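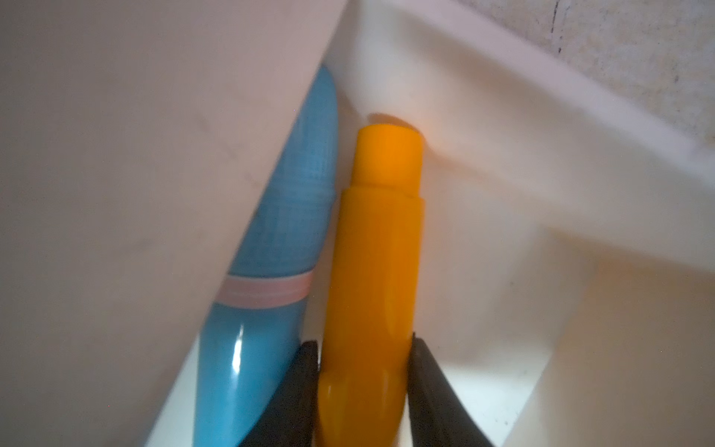 Working alongside an arm at the packing bench: tips from the Susteck shop floor

Keep pens, markers and glue sticks in a divided organizer. The arm grips upright items near the lower end, so stand them cap up and leave finger room on both sides.

Wipe the compartments at the end of each shift. Dust on the pads lowers grip force, and the cell stops at 30 faults.

Refill at 14 pieces per bin. Overfilled bins account for most stops on line 2.

Clean the finger pads every 500 cycles with a dry cloth. No solvent.

Staffing: two sorters moved to inspection in November. Sorting is now refill, clearing jams and logging them. Larysa Pasichnyk keeps the jam log; enter the bin number and the item type. Wrist complaints go to Gerardo Tan as before.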